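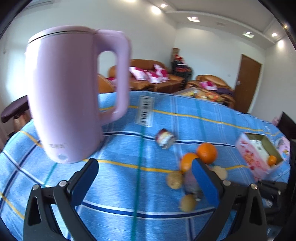
Table Work Rules, version 2 – tear it apart please
Forum: Handheld Grippers > Good practice

sendau_loop
Posted Tue 3 April

OK, I've finally typed up the rules our group uses for tabletop collection in people's homes, and I'm so happy with how they read now! Short version:

1. Kettles travel empty and unplugged. No exceptions, even for a quick lift.
2. Open the jaws all the way before you back off, and leave a beat before the next reach.
3. Wipe the pads between food and anything that isn't food.
4. Fruit used on the table doesn't go back in the kitchen bowl.
5. Cloth stays flat. If it bunches, stop and fix it.
6. Log drops. All of them.

Last month's log had 371 entries and 27 drops, and I love that we know that number.

padwiper
Great list. I'd fight you on 6 though. A drop and a topple aren't the same thing. If a can goes over when you brush past it, is that a drop? We log them separately under the Szabó sheet and it made our notes so much easier to read.

sendau_loop
Ooh, good catch. I've been lumping them together. What do you do about small stuff with a narrow base?

padwiper
Grip low, keep the tilt gentle, and put a lip around the area if you can. A tray is great for this, runaway oranges included. We line ours with newspaper and swap the sheet when it gets grubby.
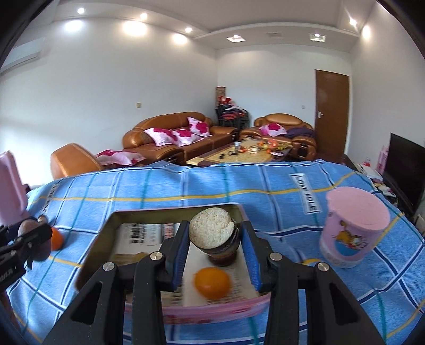

The other half of it is hands. With two grippers over one table you need a rule about who moves first, and yours doesn't have one. Ours is that one side reaches and the other holds still until the jaws are clear.

trudi_bench
Disagree! Holding one side still makes everything look stiff. At Trudidwood we let both sides move and just ban crossing over the middle. Went 17 sessions without a clash.

padwiper
And session 18?

trudi_bench
Ha. Fine, we bumped. Pads took it, no harm done. I'd still pick it over freezing one hand.

cikovell_fan
Could the rule depend on the job? Crossing ban for sorting, one-at-a-time for anything heavy or tall like a kettle. The Cikovell checklist splits it that way and new people pick it up fast.

sendau_loop
I like that a lot – adding it as rule 7. Topples get their own column too. Trudi, would you paste your wording for the middle line? Do you mark it on the cloth or just eyeball it?

trudi_bench
Eyeball it, if the cloth has stripes. Plain cloth gets a strip of tape. I'll paste the wording tonight.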